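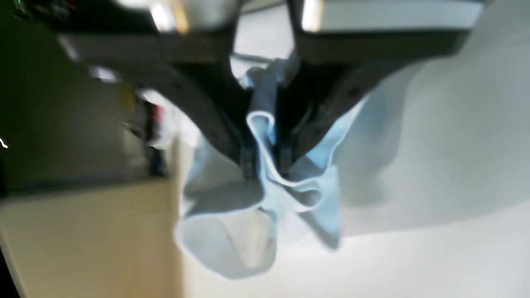
Krystyna said you never fold a cloth wet, never, it goes sour in the drawer and then the whole drawer goes sour, and was he even listening.

He was. Sort of. Phone wedged under his chin, both hands in the laundry bag, one shoe on. The bus to Planddale went at ten past and it was gone quarter to already.

It isn't wet, he said.

Is it damp?

He felt it. Pale blue, soft as anything, washed so many times you could nearly read through it. Perhaps damp. Perhaps only cold from the hall. He held it against his cheek and still couldn't tell.

It's fine, Sławomir said.

Your mother's were never fine. They were dry.

Well. That. He put the cloth down on the bed and tried to do it the way she'd done it, half, half again, then the thirds. It came out with a tail. Shook it out. Half, half, no. Tail on the other side now.

Two bags to take. One for the flat in Bremby, one for Krystyna, who had asked for the blue cloths and nothing else out of the whole house, not the clock, not the good plates. Mrs Jakubowski next door had offered him 200 for the plates and he'd said yes to fast. Should have asked. Should have asked Krystyna first, at least.

Are you still there, she said.

I'm folding.

You're not, I can hear you're not. You're throwing it about.

He laughed, which he hadn't meant to. Sat down on the edge of the mattress, other shoe in his lap. Outside somebody was trying to start a car, and trying, and trying.

What did she use them for, he said. All of them. There's a whole shelf.

Quiet on the line. Then, bread. She put them over the bread. And your head, when you had the fever in Warnow, you won't remember, you were tiny. She sat up two nights with a bowl. And the windows, but only the old ones for windows, she was strict about it.

He looked at the one on the bed. Was it an old one? How would you know. They all looked old.

Twelve minutes. Less.

Don't fold it then, Krystyna said. Just bring it how it is. I'll hang it over the stove tonight and we'll see.

He picked it up by the middle, it went every way at once, and he stuffed it in the top of the bag with a corner hanging out. Shoe. Keys. Wher were the keys. Under the next cloth, of course, and he took that one too, and ran.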